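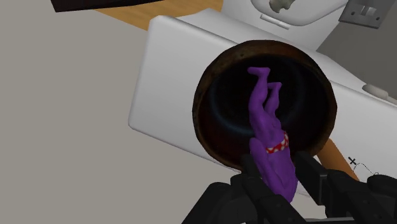

I've been using Patwary for our sim experiments since May, and I finally have enough runs behind me to say whether I'd recommend it. Short version: yes, mostly!

Patwary is a method for training a pick-and-place policy on rendered scenes, with a wrist view and a side view fed in together. The group in Gilonville that put it out says the wrist view does most of the work once the gripper gets close, and I wanted to check that for myself. So I ran 600 episodes with both views and 600 with the side view alone, same seeds, same cluttered counters.

With both views it got the toy into the bowl 386 times. With the side view alone it dropped to 363, a smaller gap than I was hoping for (I had already bragged to my labmate Aslı Aydoğan, so that was fun).

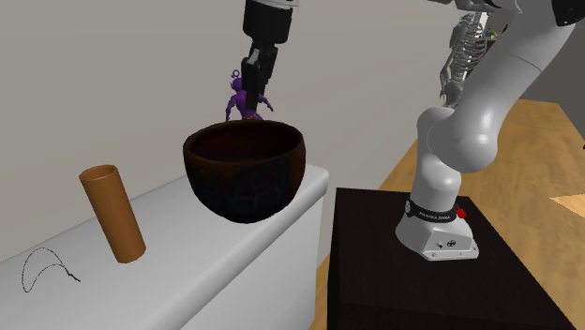
Side view from one of our runs: the gripper, the purple figurine and the big dark bowl.

What I love is the setup. One config file, clear error messages, and the scene generator throws in enough junk that the policy can't get lazy. What I don't love is the training time, and the docs skip the camera settings almost completely. Josiane Leblanc had to dig through the code to find them for me.

I also tried it against Grirnik, our old baseline, but I only had 3000 training demos for that one and I don't think the match was fair, so no numbers yet. Four stars from me, and I'm keeping it installed.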